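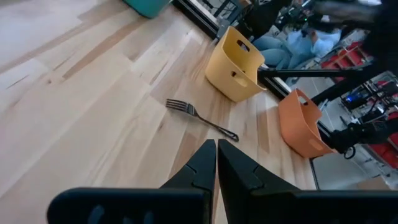 Home Robots Machines Space Ask Us

How a Robot Learns to Sort Forks
September
By Jenő Major

A robot arm is a machine with joints, like your shoulder, elbow and wrist. At the end of the arm is a gripper. A gripper does the work of a hand, but it usually has fewer fingers. Many grippers have only two.

The Brulia Table Kit is a set of parts and lessons sold to schools and clubs that already own a robot arm. It teaches the arm to pick up small things from a table and put them into baskets. This page explains what is in the kit and how it works.

What comes in the kit

The kit has two gripper fingers, a small camera, a cable, a set of mounting screws and a book with 15 lessons. The camera is fixed near the gripper, so it moves wherever the gripper moves. Baskets and things to sort are not included. Any light basket with an open top will do, as long as the arm can reach over the side.

Forks, spoons and plastic cups are good things to start with. Knives and glass are not allowed in any lesson.

Why a fork is hard to pick up

A fork is thin and lies almost flat. To lift it, two fingers must come down on both sides of the handle and close. If they stop too high, they close on air. If they go too low, they push against the table.

A fork also has a direction. Suppose the tines point away from the gripper and to the left. The handle then runs back toward the right. The gripper has to turn until its fingers can close across the handle. Your wrist does the same thing when you set the table, but you learned it so long ago that you do not notice.

Shiny metal is another problem. It reflects light from lamps and windows, and a bright patch can hide part of the edge. Wood grain can cause trouble as well. A dark streak in a tabletop is long and narrow, and so is a fork handle. The computer must learn which one can be lifted.

How the learning works

A computer does not know what a fork is. It has to be given many pictures, together with the moves that a person made while guiding the arm. One complete try, from start to finish, is called a demonstration. The kit's software, Irilik, saves each demonstration and looks for patterns in the whole set.

The Brulia lesson book asks for 188 demonstrations of the fork task. The fork should be placed at a new angle each time. If it always lies the same way, the robot learns only that one way.

What we found

We used the kit on a fork, then on a spoon. Setup took 8 hours, including the time needed to fasten the camera and test the cable. The fingers closed evenly. The lessons are clear, but lesson four uses the word "calibrate" before explaining it. To calibrate means to check a machine against something you already know and correct it.

The kit costs 658 dollars without the arm. An adult must be present whenever the arm has power, and hands stay off the table while it moves.

Next Previous Back to Robots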